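Section 6: Standing the coat tree up and finding it a home

By now the pole of your Sorkness coat tree should have its crossbar and its pegs in place, and the foot should be standing by itself on the floor with its legs spread. If a peg is still rattling around in the bag, please go back to Section 5 before you carry on. Pegs are much easier to fit while the pole is lying across a table or your knees, and you will thank yourself for the extra few minutes.

What you need for this section

The assembled pole
The foot
The soft cloth from the parts bag
The small tin of Narow wax (optional, but it does make the joint slide together more sweetly)

Before you start

Pick your spot first. A coat tree likes a bit of company, so a corner near the door or the end of a window wall suits it well, but a loaded winter coat takes up more room than you might think. Leave 25 inches clear on every side that has a peg. The tree stands 187 centimeters tall when it is finished, so have a look up as well, especially if you have a sloping ceiling or a lamp on a long cord.

Caution: Clear the floor before you lift the pole. Shoes, bottles and power cords have a way of gathering exactly where you want to put your feet, and a long pole in the hands makes it hard to look down.

Putting the pole and foot together

1. Set the foot on a hard, level floor. Concrete, tile or bare boards are all fine. If the room is carpeted, do this part in the kitchen or hallway and carry the tree in afterward.

2. Press down gently on the top of the foot with your palm. All the legs should meet the floor. If one of them lifts, give it a small turn and press again.

3. Wipe the lower end of the pole with the soft cloth. Sawdust likes to hide there, and even a little of it will make the joint feel tight.

4. Take hold of the pole near the lower end with one hand and let it lean away from you, with the crossbar up at the far end. Slanting it like this keeps the top well clear of your face and lets you see what the lower end is doing.
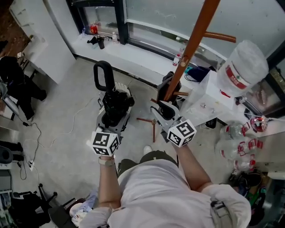

Pole held at a slant over the foot, crossbar toward the top.

5. Bring the lower end over the middle of the foot, then slowly raise the pole until it is upright. Take your time here — there is no prize for speed, and a long pole picks up a surprising swing if you hurry it.

6. Lower the pole into the foot and turn it clockwise until it stops. Firm hand pressure is plenty. Please don't use a wrench or pliers, which will bruise the wood.

7. Step back and look at it from two sides. If it leans, lift the pole out, turn it a quarter of the way around and try again.

Note: A faint creak during the first few days is perfectly normal. Wood settles in to a new room much as people do. If the creak is still there after a month, take the pole out, rub a little wax on the end and refit it.

Hanging things up

Put the heaviest coat on the crossbar and save the short pegs for hats, scarves and light bags. Try to spread things around so that one side isn't doing all the work. The tree will carry up to 6 kilograms in all, and a wet wool coat uses up a good share of that.

Caution: The coat tree is not a climbing toy or a handrail. Keep small children from pulling on the lower peg, and take everything off before you move the tree to another spot.

Spare parts

Pegs and feet are sold singly through the Roviveo parts desk. Ask for part 251 if you need a peg, and tell them whether your tree came in the natural or the Krajčí finish — the two are close in color but they do look different side by side. Section 7 covers cleaning and yearly care.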